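Gripper Technician (Hand-Held Pair), Data Collection Floor
Zellard - full time, on site, Soriano building

We have an opening for a person who likes small machines and wants to spend the day keeping one of them in good shape. The machine is our two-handed picking station: one table, two hand-held grippers, the cameras that ride on them, and the cables and computer that tie it all together. Our operators use it to pack and unpack everyday things, and every session is recorded. When a finger is a hair out of line or a camera has crept on its mount, the recordings suffer, and that's where you come in!

The job was half of somebody's job until September. It has grown, we're thrilled about that, and now it needs a person of its own.

A normal day starts before the operators do. You'll go over both grippers on the bench, open and close them through full travel, feel for grit or play, look at the fingertips for tears and polish marks, and wipe the lenses. Then you calibrate. The first few times this will take you most of an hour. Ariel Mangubat, who built the current setup, does it in 14 minutes and will happily show you every shortcut (and the two shortcuts he regrets).

After that you're on the floor. Operators come to you with "the left one feels sticky" or "it let go of the can again," and you work out whether it's a worn tip, a loose screw, a tired spring or just the way the thing was being held. Cans are a great test, by the way. A metal cylinder lying at an angle in a shallow box shows you right away if the two fingers aren't meeting square.
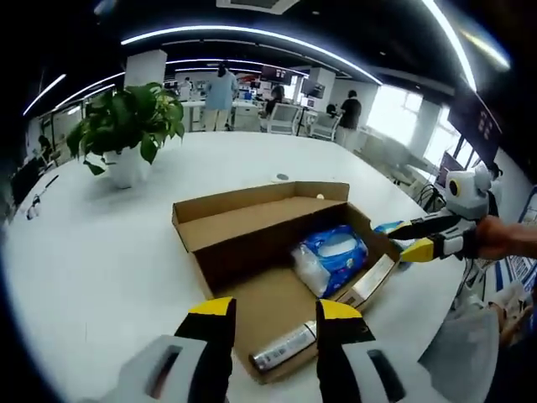 By Imelda Sebastian, Station Lead
Posted December 29, 2018

A few words from me on what the work is like, as I'll be the one you report to. The yellow tips are the part you will know best. We go through 80 of them in a busy month, and you'll be the one who trims them, fits them and decides when they're done. The bodies behind them are tougher but they do collect cardboard dust, so each gripper gets stripped and cleaned once a week. You'll keep a log for each one. Please write in it like a person - "squeaks when closing slowly, cleaned, still squeaks" is a perfect entry.

The table is in an open office with desks close by, so you'll be working near people who are doing other things. Most of us like it that way. If you need silence to solder, we have a small bench room down the hall with a door that shuts.

What you'd be looking after

- Both grippers in daily use, plus 6 spares in different states of repair
- Camera mounts, lens cleaning and the calibration routine
- Cables, connectors and strain relief (the part that fails most)
- The props: boxes, cartons, soft packs, cans
- Orders for tips, screws and springs through Lultard, our parts supplier

What we hope you bring

Steady hands and some history of fixing things. That could be bikes, cameras, sewing machines, printers, lab gear - we really mean it. You should be able to use calipers, follow a wiring diagram and solder a connector that stays soldered. You don't need a degree, and you don't need to write code, though you will have to run a few commands from a list. Our calibration program is called Lastitz, it is homemade, and it has moods.

It helps a lot if you enjoy explaining things. You'll train new operators on how to hold the grippers and how to spot trouble early.

Hours and pay

Monday to Friday, starting at 7:30, with an early finish. Paid training for the first 18 days, side by side with Ariel. Pay depends on experience and we'll tell you the range on the first call. Health coverage starts on day one.

How to apply

Send a resume and a short note about something you repaired, including what went wrong along the way. Photos are welcome. Address it to Imelda Sebastian at the Zellard front desk, or drop it off in person and ask to see the station. If we're between sessions, I'll put a gripper in your hand and you can try it out!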